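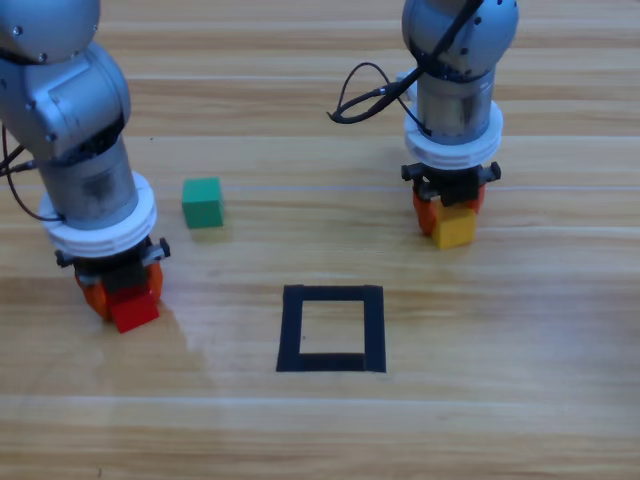 # Clarification of Citrus Juice for Batch Cocktails: Effect of Agar Dose and Rest Time

Margus Pētersons, Rūta Šimkus
Beverage Technology, second-year project
14 December 2020

## 1. Background

Fresh lime juice clouds a mixed drink and settles out of it when the drink is stored. Bars that bottle sours ahead of service usually deal with this by straining, by milk washing, or by setting the juice with agar and draining the gel. Agar was chosen for this project because it adds no dairy and needs no centrifuge.

The drink used for all trials was a gin sour called the Gemalance, from the winter list of the Hovland bar. The bar serves it unclarified. Its build is two parts gin, one part lime juice and one part sugar syrup at equal weights of sugar and water.

The questions were:

1. What is the lowest agar dose that gives a juice clear enough to read print through?
2. Does a longer rest before draining improve yield?
3. Do tasters notice a loss of lime flavor in the finished drink?

## 2. Materials and method

Limes were bought in one lot and kept in the refrigerator. Juice was pressed by hand and passed through a fine strainer. Each batch used 500 g of juice. Agar powder was the Allus brand, weighed on a scale reading to 0.01 g.

One quarter of the batch weight was replaced with water, and the agar was simmered in that water for two minutes. The juice, at room temperature, was whisked into the hot agar in a thin stream. Batches were set over ice, rested, broken with a whisk into coarse curds, and drained through doubled cheesecloth without squeezing. Squeezing was tried once in a practice run and pushed fine gel through the cloth.

Doses were 0.1, 0.2 and 0.3 percent of total batch weight. Rest times were 10 and 60 minutes. Draining was stopped after one hour in every case.

Clarity was scored by holding a printed card behind a straight-sided glass:

- 0: print not visible
- 1: print visible, not readable
- 2: print readable with blurred edges
- 3: print sharp

## 3. Results

| Agar (%) | Rest (min) | Clear juice (g) | Clarity |
|---|---|---|---|
| 0.1 | 10 | 301 | 1 |
| 0.1 | 60 | 322 | 1 |
| 0.2 | 10 | 368 | 3 |
| 0.2 | 60 | 374 | 3 |
| 0.3 | 10 | 239 | 3 |
| 0.3 | 60 | 147 | 3 |

At 0.1 percent the gel was weak and the cloth clogged early. At 0.3 percent the curds held their liquid, more so after the long rest. The 0.2 percent dose gave the best yield at either rest time, and the difference of 6 g between them is too small to mean much from single batches.

For tasting, a 900 ml batch of the drink was mixed with juice from the 0.2 percent, 10 minute trial. A second batch used strained juice diluted with the same share of water. Eight classmates tasted both from opaque cups. Five found the clarified drink less sharp, two found no difference, and one preferred it for aroma. Several described the texture as thinner.

## 4. Sources of error

Each condition was run once. Lime acidity was not measured. The cheesecloth (Fosby, unbleached) was rinsed and reused, and later batches may have drained more slowly for that reason. The strained control was not heated, while the clarified juice met hot agar solution, so the flavor result combines two effects.

## 5. Further work

The 0.2 percent trials will be repeated in February with new cloth and three batches per rest time. Citric acid will be added back to one set in 0.1 percent steps. Storage of the bottled drink over two weeks is also planned, with clarity scored every second day.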